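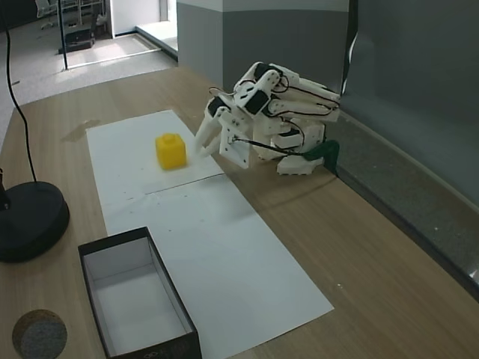
Eglė Laur

What Paper Does on a Table

Paper is a thin sheet made mostly of plant fibers. The fibers usually come from wood. They are mixed with a large amount of water, spread over a fine screen, drained, pressed and dried. As the water leaves, the fibers stick to each other. Under a strong magnifying glass, a torn edge of paper shows them as tiny hairs.

Wood fibers are not bright white to begin with. They are bleached, and a white mineral powder such as chalk is often added. The powder fills the gaps between the fibers and makes the surface smoother.

The weight of paper is given in grams per square meter. Heavy drawing paper can be 170 grams per square meter. Paper for a home printer is usually lighter, and it bends and creases more easily. Cardboard is made of the same kind of fibers in a thicker layer.

A sheet laid on a wooden table does two jobs. It keeps pencil marks and crumbs off the wood, and it gives a plain background. Wood has grain lines and sometimes stains, and the eye has to sort these from the object. On white paper, a yellow block is easy to find. So is a very small dark speck.
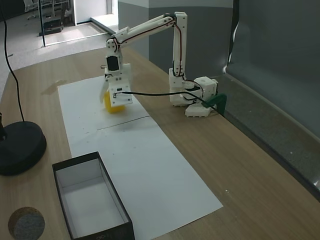
White paper also shows shadows well. A shadow is a place that receives less light because something is in the way. White paper sends back most of the light that reaches it, so any part that receives less looks gray. The shadow on the upper sheet is soft. Soft shadows are made by a wide light source, such as a large window, or by light coming from several directions. A small, bright lamp makes a shadow with a sharp edge. The same rule explains the faint line where the two sheets meet: an edge of paper is thin, but it can still change the light a little.

To test this at home, you need 2 sheets of white paper, a table, a toy block and a flashlight.

1. Lay the sheets end to end with a small overlap.
2. Put the block near the overlap.
3. Turn off the room light and hold the flashlight low, to one side.
4. Look at the block's shadow and at the line between the sheets.
5. Raise the flashlight slowly until it points straight down.

The shadow gets shorter as the light rises. The line between the sheets becomes harder to see.

Words to know
Fiber: a long, thin strand.
Grain: the pattern of lines in wood.
Overlap: the part where one sheet lies on another.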